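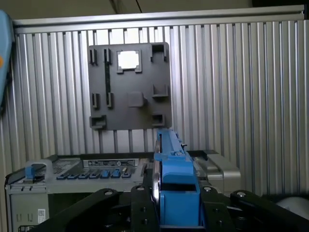

How to replace the seal on a roller shutter bottom rail

Last updated: November

A worn bottom seal lets in draughts, leaves and mice, and on a windy site it makes the shutter rattle. Changing it is a job for one person on a single door, or two people if the opening is wider than a van. Allow a morning the first time. These instructions are for hand-operated and chain-operated shutters with a slide-in rubber seal. If your shutter has a safety edge with a cable running to it, leave it to the firm that services it.

What you need

A new length of seal, a tape measure, a sharp knife, pliers, a flat screwdriver, a stiff brush, washing-up liquid and two trestles or strong stands. You will also want gloves. The ends of an old bottom rail can be very sharp.

Choosing the seal

Most seals have a T-shaped or round bead along the top which slides into a slot in the bottom rail. Pull a little of the old seal out at one end and cut off a short piece to take with you. Measure across the bead, then the depth of the part that hangs down. A bead that is slightly too small will fall out within weeks, and one that is too big will jam halfway along and be very hard to get back out.

Two common types are the Flotelero loop, a hollow seal that squashes flat, and the Stolter blade, a single flap. The loop copes better with an uneven floor. The blade slides in more easily and is cheaper, but it curls if the floor has a dip. On our own unit at Clivatach we used the blade first and changed to the loop after one winter.

Buy more than the width of the door. Our rail is 681 mm longer than the clear opening once you count the parts inside the guides, and we had to order a second length. Measure the rail itself, end to end.

Taking out the old seal

1. Raise the shutter to waist height and set the trestles under the bottom rail, clear of the guides. Lower it until the rail just touches them. Lock off the chain so it can't be moved while you are working.

2. Look at both ends of the rail. There is usually a screw, a rivet or a place where the slot has been pinched closed to hold the seal. Take out the screw, or open the pinched part gently with the flat screwdriver. Riveted ends need drilling out.

3. Check there is room to pull the seal out sideways. On many doors the guide is in the way – if so, you'll have to cut the old seal in the middle and work it out through the notch behind the end lock. Some rails have no notch, and the guide on one side must come off first. Have the curtain properly supported before you touch the guide fixings.

4. Grip the end with the pliers and pull steadily. Old rubber tears, so expect it to come out in bits. Hook out what is left with the screwdriver.

Cleaning the slot

Brush the slot from end to end. Grit and old paint are what make the new seal stick. Wipe it with a damp rag and let it dry, then run your short piece of new seal along it to find any tight places. Open these up a little at a time.

Fitting the new one

Mix washing-up liquid with a small amount of water and wet the bead. Don't use oil or grease, as they make some rubbers swell. Feed the seal in at one end while your helper pulls from the other. Keep it straight and don't stretch it. A stretched seal will shrink back and leave a gap at each side.

Leave it for an hour with the ends hanging out, then trim. We leave 3 mm extra at each end. Refit the screw or pinch the slot closed again.

Checking the fit

Take the trestles away and lower the shutter slowly. The seal should touch the floor along its whole length and bend slightly. Go inside, turn off the lights and look for daylight. A gap at one side only means the floor slopes or the curtain is hanging out of level, and a deeper seal will hide the first but not the second.

If the door is now hard to lock, the seal is too deep. Dubey sell the same bead with a shorter flap, or you can trim the blade type with a knife against a straight edge.

Wash the seal with plain water a couple of times a year and sweep the floor under it when you sweep the rest.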